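How a Robot Learns to Clean a Bathroom

People learn many jobs by watching. Robots can learn in a similar way, but they need far more practice material than a person does. The practice material is called training data. Each piece of it is called an example.

What counts as an example

An example is a recording of one job, from start to finish. In the Grillport project, the job is cleaning, and a person does it by hand. A camera at head height records what the hands do. The computer receives a long row of still pictures, one after another, and each picture is stored with the time it was taken.

Cleaning the frame of a mirror takes two hands. One holds the spray bottle by its neck. The other presses a cloth against the frame.
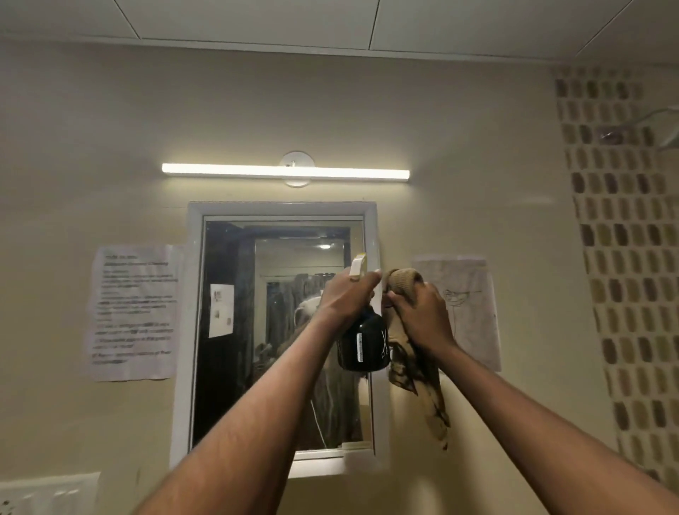
The computer does not know the word "cloth" at the start. It does not know what a hand is either. It receives only colored dots, called pixels, and must find patterns in them. If many examples show a hand pressing a cloth against a surface, that pattern becomes easier to find.

Why one example is not enough

Suppose a robot has one recording of one mirror. It may learn that mirror and no other. Move the mirror to a different wall, or change the light, and the robot may fail. Engineers call this overfitting. It is like learning the answers to one math test by heart and then being given a different test.

The cure is variety. The Grillport team has recorded in 51 bathrooms in Trorton and Irkstead. Some were large and some were small – a few had no window. The team has 119 recordings of mirrors and 70 of sinks.

Adding labels

A recording is more useful with labels. A label is a short note that says what is happening at a given moment, such as "spray" or "wipe the rim." Amparo Benítez leads the labeling group. Each recording is labeled by 3 people, who work separately. Where their labels differ, they watch that part again and agree on one answer.

Wiping a sink gets different labels from wiping a mirror. The rim is curved, so the hand has to change its angle as it moves along. The label must also say which part is being wiped: the rim, the bowl or the tap.

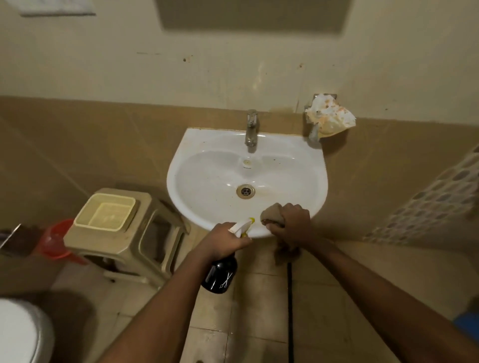
Testing the robot

Some recordings are kept apart and never used for learning. The learning program, named Nieto, is shown the first part of one of these and must predict where the hands will go next. The prediction is compared with the rest of the recording. The distance between the two is the error.

A large error means that more examples of that job are needed – often in rooms unlike the ones already recorded. The next set of recordings is planned for December.

Words to know

Training data: all the examples a computer learns from.
Label: a note that says what an example shows.
Overfitting: learning a few examples too closely.
Error: how far a prediction is from what was recorded.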